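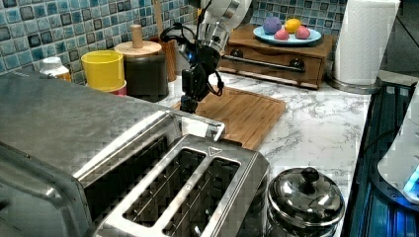 The Trakix arm over the cutting board, next to the toaster.

Trakix student kitchen robot project: we want new members!

Trakix is the student team at Sriwong College that teaches a robot arm to handle everyday kitchen stuff, and we have 2 open spots for the spring build. You'd be driving the arm through practice runs, labeling the recordings and helping us get ready for the Zendomia student contest in April. We logged 757 runs last semester and want to pass 1,000 before we go (it's a lot of toast!).

Any major is welcome. Some Python is nice to have, but patience matters more, and we'll show you the rest in your first couple of weeks. Plan on two evenings a week in the teaching kitchen, plus one longer session a month when we change the layout and start over with everything in new places.

Each new member gets a $200 stipend for the semester and a key card to the lab.

To apply, send Myrtle Kasprzak a few lines about something you've built, fixed or taken apart. Applications close 2022-01-31. Come by and try the arm first if you like, we love visitors!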